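From: Mbali Zwane
To: Follimby list
Subject: Re: [follimby] Are we any nearer to a robot that clears the table?

Quick one, I'm on my way out, will do a proper reply to the gearbox thread tonight.

Carleen Bolger wrote:
> My sister runs the tea room at Mukar and asked me, only half joking,
> when she can buy something to clear tables. I said ask again in ten
> years. She said I said that last time. She has 60 covers on a busy
> afternoon and the washing up is what kills her, not the cooking.
> Does anyone here have a straight answer I can give her? I don't want
> a sales film. I have seen the sales films.
>
> Also who has the spare key to the store cupboard, I still need
> the label printer.
>
> Carleen

Straight answer for your sister — no, not yet, not for a tea room. Maybe for bits of it. Longer answer below, typed fast so forgive me.

Clearing a table is mostly cups. Pick up cup, don't drop cup, tip out whatever's in it, put it somewhere. Sounds like nothing. Two arms, two cups, padded top so nothing gets a hard landing:

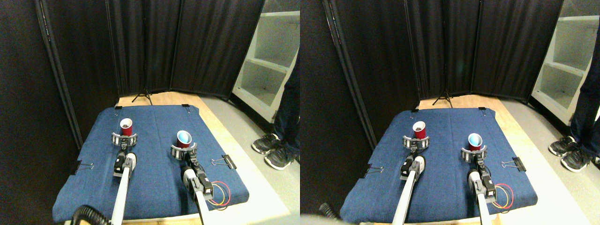

One cup each. Upright on the left, tipped on the right.

A cup is about the kindest thing you can give a gripper. Round, stiff, same all the way round so you don't much care which side you come at it from. Plastic too, so who minds if it goes over. Your sister's are china with handles, and half of them will have a teaspoon in and a soggy napkin stuffed on top. Handles are a pain. Napkins are worse. Saucers I don't even want to talk about, flat things on flat tables are horrible, you can't get under them.

Then there's speed. Amnuay Ongart asked me in April what rate I'd call useful and I said if it can't do a table while the kettle boils then a person will just do it, out of irritation. I stand by that. People put up with a dishwasher being slow becuase they can walk away from it. Something slow in the middle of a room with customers squeezing past is a different matter.

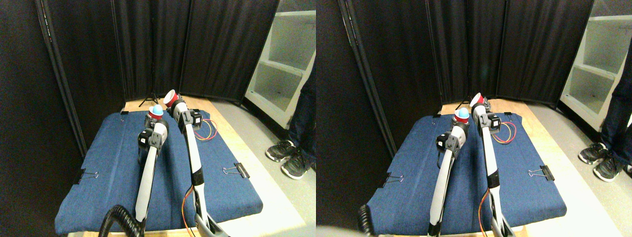
And it's the untidy cases that eat the time. Stuff sitting on top of other stuff, something round that wants to roll off, one thing in the way of another. A person moves the top thing without thinking. For the machine it's a whole decision, which arm, what first, where do I put this down. Get it wrong and you've got a floor to mop as well.

Shop floor is a better bet. Declan Quinlan's old place packed 288 to a pallet, same box every time, same height, and an arm did that fine for years. But it was fenced off and someone had set out every single part for it. Take the fence away and let the boxes turn up any old how and you're back to the tea room.

What I'd tell her if she wants to spend money now:

— a second rack for the dishwasher, loaded while the first is running
— a trolley with proper wheels, not the Prulletti one, the castors seize
— get the customers to bring trays back. Cheapest robot going

If somebody offers her a machine, ask to see it do 400 cups in a row. Her cups, her tables, no one from the firm touching it. And ask how many it broke. If they start talking about the next version she can go and put the kettle on.

Happy to be told I'm wrong, Aroha Cosgrove is more hopeful than me and has read more of the papers. Aroha if you're reading, what was the one about stacking plates? I had it open and then my laptop updated itself.

Don't have the cupboard key. Try Declan, he had it when we moved the shelves. Label printer needs a new roll by the way, I used teh last of it.

Mbali

_______________________________________________
follimby mailing list
To leave the list, send a blank message with "leave" as the subject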